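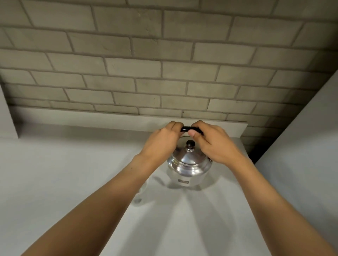

My aunt left me her recipes in October, in a biscuit tin with a picture of a spaniel on the lid. She isn't dead. She has moved into a flat with a hob she disapproves of and has decided, at seventy-nine, that she will now be eating out.

There are 234 of them. I know this because she numbered them, in biro, in the top right corner, and because number 234 is a card that says only "see 42". Number 42 is a recipe for marmalade, and at the bottom, in different ink, it says "no".

I had the idea that I would cook my way through the lot and write it up, which is the sort of idea a person has in the first hour of owning a biscuit tin. People do this with proper cookbooks and get a book deal and a nicer kitchen. My ambitions were smaller. I thought I might learn to make her lemon pudding, the one that comes out with sauce underneath and sponge on top, and that along the way I'd find out what she'd been putting in the gravy since before I was born.

So I began at number 1. Number 1 is "Dulce's rice". It reads, in full:

Rice
The usual
Cook till right, then a bit more
Lid!!

I rang her. She said it was perfectly clear. I asked what the usual was and she said, with some patience, that it was what you usually put in rice. I asked who Dulce was and there was a pause long enough for me to hear her television, and then she said, "Which one?"

There are two, you see. Dulce Ledesma lived next door to her for most of the seventies and Dulce Camacho ran the bakery on the corner, Camacho, where my aunt did the Saturday till and was paid partly in buns. They couldn't stand each other. My aunt was friends with both and kept it going for years by never having either of them round at the same time, which in a terrace of that width must have taken some planning. Nineteen of the cards are credited to "Dulce" with no surname. She says she could always tell from the food.

I can't, but I'm getting better. The Ledesma cards tend to be short and assume you own a good pan. The Camacho cards come from someone who baked for a living and was up at four, so they're in grams, and they're for far too many people. One of them begins "take 1000 g of flour", with the zeros written so firmly they've gone through the card. It makes a sweet loaf with aniseed in it. I divided everything by four, got the yeast wrong, and produced something with the weight and finish of a doorstop. My other half ate two slices out of loyalty and then asked if we had any toast.

The thing about handwritten recipes is that they aren't instructions. They are notes by someone who already knows how to do it, addressed to herself on a day when she might forget the order. My aunt never needed telling how hot the oven was. She had one oven for thirty-one years and it had two settings, on and Christmas. What she needed reminding of was that the Ledesma stew wants its vinegar at the end, and that Uncle Ron can't have peppers. That last one is on eleven different cards. Uncle Ron has been gone since 1998 and I still find myself picking the peppers out.

I should say a word about the machine.

Last spring, before any of this, I bought a Votness. If you've not come across one, it's a set of kitchen scales that talks to an app, and the app is called Tellus, and Tellus would like to know how you feel about fibre. You put your bowl on it and it guides you through a recipe by lighting up a little ring. It was in a sale. I have used it four times as it was intended and every other day as a place to put the post.

It seemed to me that the cards might be just the job for it. You can add your own recipes, it says so on the box. So I sat down one evening with a cup of tea and card number 17, cheese and potato pie, and tried to type it in.

Tellus wanted a weight for the potatoes. The card says "enough". I put 882 grams because that was what the potatoes I happened to have came to, and it has since become official: whenever I open the app, it suggests I buy 882 grams of potatoes, like a very specific ghost. It wanted a weight for the butter. The card says "don't look". It wanted a cooking time, and the card says "till Ron gets in". I had no idea what to do with this. I rang my aunt, who said he got in at twenty to six, but that some days there was traffic.

In the end I put forty minutes. It was very good, for what it's worth. Brown on top, slightly too salty, exactly the pie I remember being given on a tray in front of the wrestling. I ate it standing up and rang her again to tell her, and she said, "Did you put the mustard in?" and I said there wasn't any mustard on the card, and she said well, no, there wouldn't be, everybody knows about the mustard.

I made it again the next night with mustard. She's right, which is very annoying.

After that I gave up on the app and started doing it the slow way. I cook the card as written, I ring her up, I find out what's missing, and I write it on the back in pencil. It has to be pencil. I did one in pen and she asked me to read it out and then changed her mind about the nutmeg. The back of the card is now usually longer than the front. Number 23, a fish thing, has the whole story of a day trip to Whitby on it, because the fish can't be understood without it, apparently. I've tried the fish both before and after hearing about Whitby and I think it did taste better after, but I may have been hungrier.

Some of them I won't be making. There's a run in the sixties that are all set in jelly. There is a starter involving half a melon and ginger that's been ground, as far as I can tell, to get back at someone. Number 101 is headed "Slimming" and is a boiled egg. Number 102 is headed "Slimming (better)" and is a boiled egg with sherry. And there's one that isn't a recipe at all but a list of who'd been lent the fish kettle, with a line through each name as it came home. The last name has no line through it. It's my mother's. We've looked, and it isn't in the loft.

I'm up to number 42 now, so I've arrived at the marmalade, and the marmalade is where we've had our first proper row. She doesn't want me to make it. She won't say why. I pointed out that she'd put it in the tin, and numbered it, and sent someone to it all the way from 234, and she said that was so she'd remember not to. I asked if it was a Ledesma or a Camacho. She said that was none of my business, and then that it was both. They had each given her one, the same winter, and she'd had the bright idea of mixing the two together and taking a jar to each of them as a peace offering.

I asked how it went.

She said the marmalade itself was lovely.

I got no further than that. I gather that one jar was returned, and that for some time she went the long way round to the bus stop. I've offered to go and see her with a notebook and a bottle of something, and she's said I can come on condition that I bring the pie, and that I don't skimp on the mustard, and that we talk about something else. She also wants the spaniel tin back when I've finished. She keeps her buttons in it, she says, or she did, and at the moment they're in a saucepan.

Meanwhile the lemon pudding is number 190, and yes, I could skip ahead. I did look. It says "as Mum's but less". There isn't a card for Mum's.

If anyone reading has a recipe for the kind with the sauce underneath, with weights in it, or even just a rough idea of how long it took somebody's husband to get home, please leave it in the comments. Seville oranges aren't in till January, so I've got a bit of time to work on her about the other thing.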